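Work Placement Project Report
Module: People and Technology at Work
Returns sorting at Drindach: what the arm changed

1. Why this topic

My placement was at Drindach, who handle returned household goods for online shops. Stuff comes back in mixed boxes, kitchen things with toys with DIY, and somebody has to pick it apart and say what goes where. Until last year that was all hand work. Now part of it is done by a robot arm picking out of a metal bin. I wanted to look at what that does to the job of the people on the sorting floor. Not the programming side, I don't know enough about it.

2. How I did it

Spent five weeks on the floor, mostly mornings from 6. Talked to nine sorters, in breaks or at the end of shift, notes by hand and typed up the same evening. Two of them had already moved over to looking after the arm. Also sat in on a handover meeting and read the training folder, which is out of date in places (it still has the old bench layout). No names used, as agreed with the site.

I asked everybody the same questions to start with and then let them talk. The questions are in Appendix A.

3. The work before

One bench per sorter. Box tipped out, each item picked up, looked at, put in a tote. People describe it as boring but sociable. You could talk across the bench. The bad parts were wrists, shoulders and the occasional broken glass. Target was set per shift, not per person, so a slow morning could be made up by someone faster. Several people brought this up without me asking, they liked it.

4. The work now

The arm takes the small mixed items. The sorters still do anything big, soft, broken or in packaging. The firm gave the figure of over 3000 picks on a normal day shift but I could not check it myself so treat it as theirs.

For the two tenders the day goes like this. Fill the bin. Start the run. Watch. Stop it when something is stuck, sort that out, start again. At the end write up every stop on the sheet with a cause code. There are not enough codes, so a lot goes down as "other".
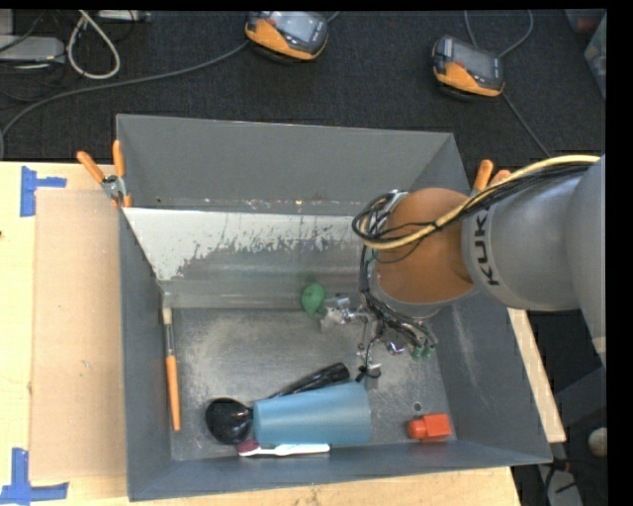

Fig. 1. The KUKA arm over the picking bin, with mixed household items on the bin floor.

What goes wrong is mostly down to shape. Long thin things lying flat against the metal are the worst according to both tenders, and anything resting on top of something else. A brush or a ladle can be fine one way round and hopeless the other. The tenders have got very good at guessing which ones will fail. One of them told me "I can see it before it tries". That sort of knowledge isn't written down anywhere, it's not in the training folder, and I think it should be.

The bin was bought from Follo and fitted out on site. Small fixes get made by the tenders themselves with whatever is about, and nobody logs them.

5. What people said

Body: better, everyone agreed. Less reaching, fewer sore wrists. One tender said her back was worse though, from standing still.

Talking: less of it. You have to keep an eye on the bin, and the tenders' spot is away from the benches. This came up in nearly every conversation, more than pay did.

Skill: mixed. The tenders feel they have learnt somthing and would put it on a CV. The bench sorters feel they have been left with the awkward leftovers, all the hard items and none of the easy ones. Same target. They think that is unfair and having done it for a week I agree with them.

Pay: tenders get a small extra allowance. Bench pay unchanged.

Jobs: no one was let go, but people who left were not replaced. The sorters count that as losing jobs, the managers don't.

6. Comparison with reading

The Bagheri case from the week 4 handout (parcel depot) found the same thing about leftovers, the machine takes the simple part and the people's average task gets harder. The Drasidham one did not find this, but there the staff rotated between stations every couple of hours. Drindach doesn't rotate. I asked why and was told training time.

7. Suggestions

- Rotate tenders and bench sorters, even just half shifts
- Change the bench target, it was set for the old mix of items
- More cause codes, written with the tenders
- Move the tender spot nearer to the benches if the guarding rules allow it
- Update the folder

8. Limits

Small group, one site, day shift only. People knew I was a student on placement with the firm so may of held back. I didn't get to speak to anyone who had left, which would have been useful for the jobs question.

Appendix A: interview questions
Appendix B: blank stop sheet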